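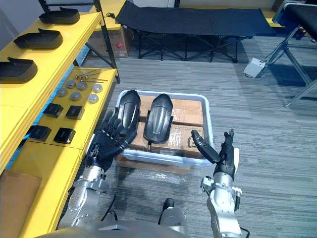
Tetteh Acheampong reckons I'm leaving the contact cement far too long before I close the joint, and that half of what I've been calling "bad glue" in this notebook is just me wandering off to make a cup of tea. Fair enough! He went back through my pages from May and found the same note over and over (sole lifts at the toe, heel fine), and he reckons the toe always gets brushed first, so it always sits longest.

Feb 27, 2026. Resoling trials, continued. Ran the Dunier cement against the Grorka on offcuts of the same crepe rubber, all roughed with the coarse wheel and wiped down. I did the toe end LAST this time, just to see. Peeled them by hand and then with the luggage scale hooked on, and the best Dunier strip let go at 146 newtons, which I was pretty chuffed with until a Grorka one hung on to 245. Same width of strip, same clamp. The colour of the glue line was different too, Grorka dries a sort of honey brown and the Dunier stays grey, so at least we can tell whose mess is whose.

One of the Grorka strips tore the rubber before the glue gave up. I've left it in the jar on the windowsill if anyone wants a look, please don't bin it.

The thing I can't sort out is the leather side. Rubber takes one coat happily, but the veg-tan midsoles just drink it, and by the second coat there are dry patches again near the waist of the shoe. Tetteh says three thin coats with a proper wait between each. I did 3 on the Feng boots (the brown pair with the awful old stitching) and it looked much more even, still tacky all over when I touched it with a knuckle. They're in the press now and I'm not going to poke at them till morning. I am definitely going to want to poke at them.

Other bits while I remember:

- Clovgate sent the wrong grit again, 2000 when I asked for something you could rough a sole with. Lovely for polishing edges, so I've kept a packet and the rest goes back.
- The small brush is dead. Somebody (me) put it away with cement on it.
- Need a kitchen timer by the glue bench. A loud one.

Next go: same rubber, Grorka only, and write down the open time for every strip instead of "a bit". Also want to try warming the leather before the first coat, Tetteh isn't keen on that but he's said he'll watch.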